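Gripper comparison, working meeting, October
Small conference room, started 2:10 pm

Present: Idris Llewellyn (chair), Haf Jarman (notes), Watkins bench team, Rurkitz on the phone for the first half
Apologies: purchasing

1. Last minutes

Accepted. One fix: the cable that failed was the wrist camera cable, not the controller cable. Haf to change it in the shared copy.

Open actions from last time:
- Spare fingertip pads ordered. Not here yet.
- Bench light moved off the window side. Done.
- Log sheet to get a column for operator. Not done. Haf again.

2. Where we are with the two grippers

Etorden parallel gripper and Tralley parallel gripper, same arm, same controller, same wrist camera bracket. Swap takes about 34 minutes including the calibration, which is longer than we told Rurkitz it would be. Most of that is the connector. Tralley connector has to go in blind behind the flange and you can't get a hand in without taking the camera bracket off, and then you've lost the camera calibration and have to do that over as well.

Idris: don't want to swap more than once a day. Run all of one, then all of the other.

Bench team against. If we do all Etorden first then every drift in the arm or lighting lands on Tralley. Long discussion. Agreed: one swap a day, at lunch, and alternate which goes on in the morning. Nobody loves it but ok.

3. Pick trials so far

Target is 900 picks per gripper across the object set. Etorden well ahead because it arrived first. Tralley just getting going, too early for a table. Idris asked for no percentages in the weekly email until both are past the halfway mark. Agreed.

Observations only, for now:

Etorden. Closes fast, a bit hard. Default force setting is too high for the soft items, squashed the foam blocks and left dents. Turned down and ok since. Position feedback is good, reports width on close so we can tell a missed grasp without looking at the video. Noise on the feedback line when the arm is moving fast, filter it or slow down, to be decided.

Tralley. Slower close, quieter. Force control finer at the low end. Width feedback only updates after the move has ended, so a slip during the lift doesn't show until it's too late to do anything. Rurkitz says there's a firmware option for this. Will send the notes. Bench team asked if that's the same notes promised in September. Rurkitz to check.

Fingertips: stock tips on both for the main run. Rubber pads are a seperate test, do not mix into the log. There are already some rows where we can't tell which tips were on. Those get pulled.

4. Object set

Rigid boxes fine, both grippers. Thin flat items bad, both grippers. Neither can get under a card without help, so cards come out of the main set and go in the "hard" list.

Toy food stays in. Bench team wanted to drop it as not serious. Haf wants to keep it, smooth plastic and tapered, good for showing up a bad grasp height. Pinch too near the stem end of the eggplant and you're on the narrow part, the taper works against you. Idris ok to keep provided start poses are written down.

Start poses: upright in the camera view, stem end away from the gripper, is pose A. Turned sideways is pose B. No in-between poses for now, people have been putting things down any old way and calling it A.

5. Wrist camera

View from the wrist is the one we use for approach. Overhead camera stays for the record only.

Want the object midway between the fingers before the last move down, and both fingertips in view. If the tips aren't in view the crop is wrong, stop and fix the crop, don't just carry on. Bench team asked how exact is midway. By eye for now. Haf to look at an overlay line in the viewer.
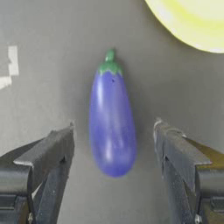

Exposure: fix it, don't leave on auto. On auto the image changes when something pale comes into the corner and then the color threshold is off. Glossy items also get highlights down the side and the threshold eats a hole in the mask. Bench team tried a diffuser over the bench light, thinks it helps, hasn't compared properly. Will do the same poses with and without.

Focus: near focus is a compromise. Finger tips a bit soft if the table is sharp. Fine by everyone, the tips don't need to be sharp, the object does.

Latency: measured once, not written down. Measure again. Write it down.

6. Controller

Two faults last week, both the same, arm stops with a comms timeout while the gripper is closing. Only seen with Etorden so far but Etorden has had most of the hours so that doesn't say much. Restart clears it. Idris wants the controller log saved before anyone restarts, both times it was lost.

Question from Rurkitz before leaving the call: is the gripper on its own port or sharing with the camera trigger? Sharing. Rurkitz suggests splitting. Bench team to try after the current block of picks, not in the middle of one.

Emergency stop checked on both setups, ok.

7. Scoring

Success = lifted, held through the move, put down in the target area. Dropped in the target area does not count. Was counted by one operator and not by the other. Haf to go back over the video for the last block and rescore, 19 picks in question.

Regrasps: one allowed, logged as regrasp. Second one is a fail.

Idris would like time per pick as well. We have it from the timestamps, just nobody has pulled it. Start from the approach move and not from home, otherwise the slow Tralley close gets lost in the travel time.

8. AOB

Bench team short of M4 screws, ask stores.
Key to the tool cabinet to go back on the hook please.
Demo for the Watkins managers is still on. Idris would rather show one gripper working than both half working. Left open, see how the timeout thing goes.

Actions

Haf: fix last minutes, operator column, pose A and B written up, overlay line, rescore
Idris: weekly email, decide on demo, chase the pads
Bench team: lunch swap rota, diffuser comparision, latency, port split, pull the bad rows
Rurkitz: firmware notes for Tralley width feedback

Closed 3:25. Next one same room, same time, Haf can't do notes so somebody else bring a laptop.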